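Packaging and Everyday Objects
Week 2 handout: What a package has to do before anyone opens it
2024-09-06

Welcome back, everybody, and thank you for the lovely pile of wrappers and cartons you brought in last time (my office still smells a little of cinnamon). We ran out of time before we got to the second half of the lecture, so I'm putting it down in writing, with a few extra thoughts I had on the drive home.

We left off with the difference between primary and secondary packaging. Primary packaging touches the product: the bag, the jar, the foil. Secondary packaging holds one or more of those together, such as a carton or a gift box. People mix these up on the midterm every single year, so please say it out loud to yourself a few times. A tea bag in its paper envelope, in a printed box, in a shipping case, gives you a nice little ladder to climb up and down.

Now, the flexible bag. I'm fond of it, I admit. It weighs very little, it prints beautifully, and it can be sealed around almost any dry food. The trouble is that it has no shape of its own until something fills it, and so the designer is drawing on a flat sheet that will later puff and wrinkle. Anything placed close to the seals may well end up in a fold. That's why you'll so often find the product name big and in the middle, where the surface stays calmest.

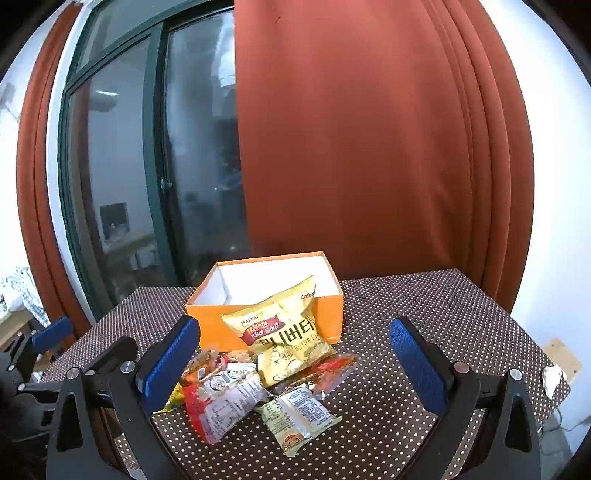

The rigid box works the other way around. It has corners, it stacks, and it gives you a top and four sides that stay where you put them. Think back to the Rusetti biscuit carton we passed around, with the story of the bakery running along the short side. You can only ask a shopper to read a paragraph like that on a surface that holds still! The price you pay is in board and in shelf space, and we'll do the sums on that in the lab.

A worked case to take home: Odari sells dried figs in a 100 gram pouch and an 80 gram carton at the same price. In the July store test you have in your reader, 156 shoppers chose the carton and 900 chose the pouch. Before you decide the carton failed, look at where each one sat in the store, and who was shopping there. I'd love to hear some disagreement about this one.

For next week, please read the Sarıgül chapter on color and appetite, and skim the Kudham case if you have the time. Bring one package from your own kitchen, empty and rinsed, and write half a page on what you notice first when you stand across the room from it, and what you only notice once it's in your hand. Handwritten is fine, as long as I can read it.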